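Home Shop Blocks Tables Spares Cart

Gurnasow Block Set, painted, 16 pieces

A block is a simple thing and we have still managed to write a page on it. The Gurnasow set comes in red, yellow and green, with the edges eased so they don't dig into your palm, or your foot at 6 in the morning.

The paint is a low-sheen finish. It hides fingerprints well and scuffs less well. A green one that has been around a while picks up gray smudges and a pale line or two, and goes on being a block. We sell touch-up paint. Hardly anyone buys it.

Red under yellow is the classic opening stack. Yellow under red is also permitted.

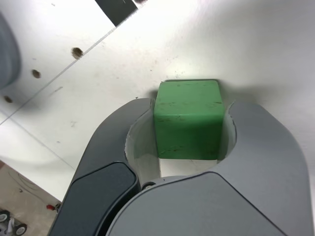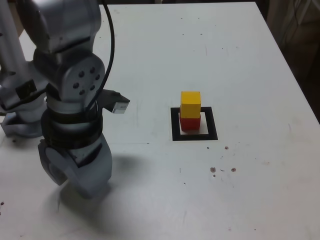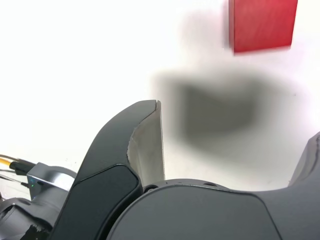 Avotiņš wrote to ask whether the green would ever come in a brighter shade, the present one being, in the words of the letter, the color of a school hallway. We passed this on to the paint shop, who took it as praise.

In the bag: 16 blocks, one cotton drawstring, a card with our address on it. Order number 594. Spare blocks are sold singly by color. Wipe with a damp cloth and keep them out of the dishwasher, however tidy they look on the top rack.

Goes with: Dristard white tabletop. It shows every speck, so you will at least know where the specks are.

Comments (3)

genelance: Ours are over 7 years old. The yellow has held up best, the red has been chewed.

mapleporch: Wish the bag was bigger. You can get all of them in, but then the string won't close.

genelance: Take one out and lose it under the couch. Works for us.

Contact | Returns | © Gurnasow | Back to top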